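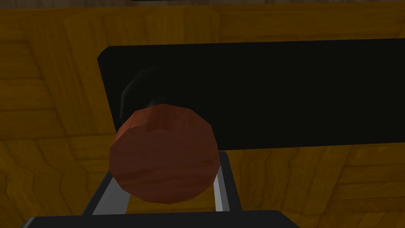

Teleoperated demonstrations in simulation: what we record and what we throw away
Speaker notes, afternoon session. Kuo-hua Au runs the slides, I talk.

1. Setup
Say who we are: the Markberg group, two operators, one simulator. The operator steers the arm with the Taltix hand controller. Hand guiding was tried first on the real arm in Kikholm. It gave smooth paths but put a human forearm in half the views, so we moved to remote control.
Numbers, once, slowly: 1,385 demonstrations recorded, 657 kept. The drawer and cabinet tasks account for 284 of the kept ones.

2. What one demonstration holds
Joint positions, gripper command, wrist view, operator input. All on the same clock. Mention that Vaughn Tillman wrote the resampling step and will take questions on it.
Pause for the clock diagram.

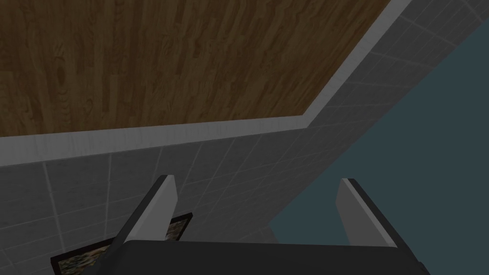

Free-space motion is the part operators do worst. With nothing to grasp they wander, stop, and correct twice, and a policy trained on that learns to wander. The wrist view gives little help in these stretches: two open fingers, gray tile, a white trim strip along the wood. The trim is a usable edge for judging which way the wrist is turned, and we now tell new operators to watch for lines like it.
Policy on pauses: any stop longer than 44 control steps is cut, unless the gripper command changes inside it.

3. Grasp approach
Knobs are harder than bar handles for our operators. Depth is the problem – the view from the wrist flattens the stem. Ask them to line up both fingers with the knob before moving forward, then close, then pull. One motion at a time.
If someone asks about force feedback: the controller has none. Do not get drawn into this, it eats ten minutes.

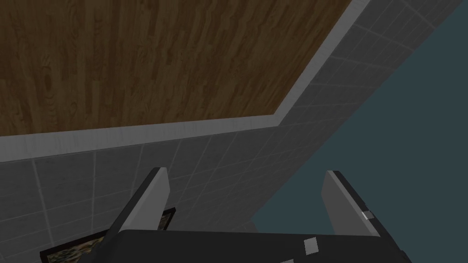 4. Filtering
Three checks, run in this order: task reached, no joint limit hit, no dropped samples. The Chiu script does all three and writes a reason code for each rejected run. Show the table. Most rejects fail on the first check.
Borderline runs go to a second operator, who replays them at half speed.

5. Open items
Mixed data from hand guiding and remote control – not tested yet. Operator fatigue after lunch shows up in the logs, plot still to come from Kuo-hua.
Leave the last slide up during questions.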